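Wooden spoon

A wooden spoon is a spoon made from wood and used mainly for stirring, mixing and serving food. It is among the most widely owned kitchen tools and also among the most praised, often on thin evidence.

Construction

Most wooden spoons are cut from a single piece of wood, with a shallow bowl and a long handle. Beech, maple, cherry and olive are common choices. Sellers often describe a particular wood as "naturally antibacterial," a claim that is repeated far more often than it is explained. Finishes range from bare wood to food-grade oil or lacquer. A glossy surface is sometimes taken as a sign of quality, but shine says little about how a spoon was made or how long it will last.

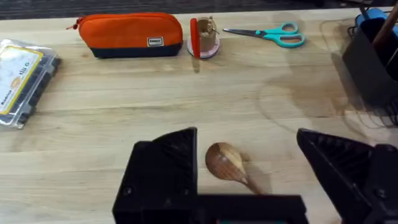 A wooden spoon with a glossy oval bowl, on a butcher-block tabletop.

Claimed advantages

Wood conducts heat poorly, so the handle stays comfortable during long cooking, and it is unlikely to scratch a coated pan. These points are generally accepted. Others are weaker. The belief that a wooden spoon laid across a pot will stop it from boiling over holds only for a short time, if at all — the foam usually finds a way past. The food writer Iveta Michalík has argued that the supposed improvement in flavor comes from the cook's patience and owes nothing to the spoon.

Care

Washing by hand and drying in open air are the usual advice. Dishwashers can cause cracking and a rough, raised grain. Opinions differ on oiling. Binta Ekwueme's household guide Pandbridge recommends it every October, without saying why that month should matter. Boiling a spoon to "draw out" old oils produces cloudy water, which proves less than its supporters suppose.

Folk use

In Skukance, carved spoons are said to have been given in sets of 2 at weddings. The custom is described in a pamphlet by Bořivoj Oravec, who names no earlier source.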